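Adwoa Owusu has spent years stocking snack shelves, so I asked her the obvious question: can a machine do it yet?

"Almost! And I love that almost," she said, laughing. She runs the practice aisle at Vestach, where the team has logged 3823 tries at putting one item on a shelf.

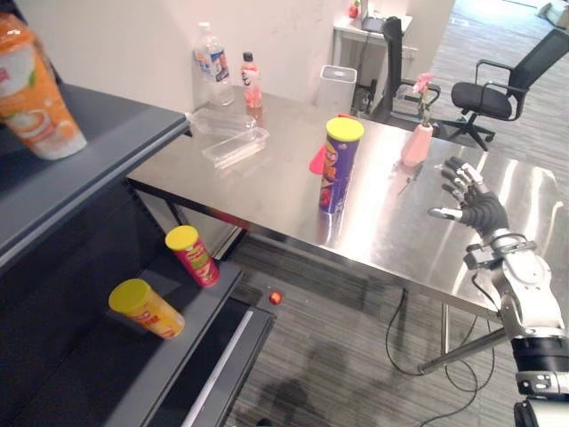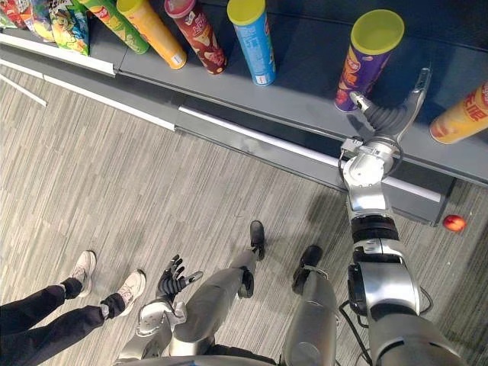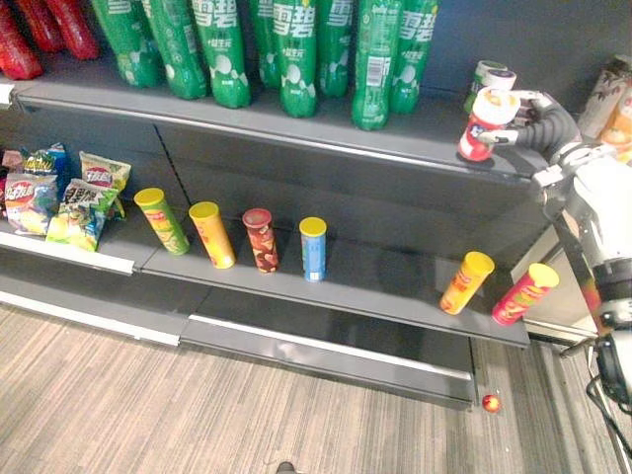
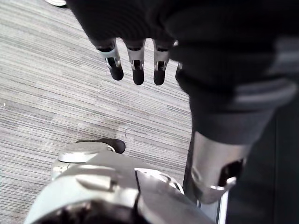 Cans are the easy part, she told me. Bags are awful, they slump and crinkle and every one is a new shape. "A teenager on day one is faster than our best run," she said. "But last October we couldn't get through 31 items without stopping, and now we do 105!"

What about homes? Her colleague Kobina Gbeho thinks laundry is a long way off (he'd bet on dishes first). Owusu would settle for something that picks up after her kids. "Just the floor," she said. "I'd be so happy with just the floor."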